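June 13, 2019

Dear Ottilie,

I hope the spring was kind to you. I promised a proper update on the Bosora EP once the mixes were far enough along to talk about, and they finally are, so please forgive me if I run on a bit!

**Recording.** Four of the five tracks are finished. "Calen," the slow one you liked as a demo, grew a second bass line in April and came out nearly a minute longer (I fought it, and then I gave in). The fifth track, "Fang," still needs its vocal. Our singer lost her voice for two weeks in May and we chose to wait for her, so that session has moved to the end of this month.

**Live dates.** We played the new material twice. The first night sold 133 tickets and the second sold 162, and the second crowd stayed right through the long half-time section, which made all of us very happy.

**Money.** Of the $3000 you granted us, $889 is left. Most of the rest went to studio time at Dimix, and a smaller share to the sleeve artwork. What remains should cover mastering, with a little over for the vinyl test pressing. Receipts are in the folder I shared with Corentin.
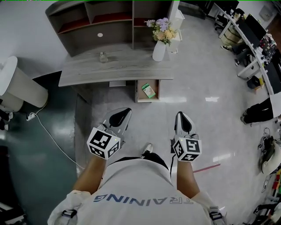
*TRAINING shirt, with a gripper in each hand.*

**Next steps.** Vocals first, then mastering, then release in September. I'd love your thoughts on the track order before we lock it, as I keep swapping the first two and my ears are no longer to be trusted. Could you let me know if a phone call suits you better than email?

With real thanks, as always,

Corentin Pruvost's grateful other half of Bosora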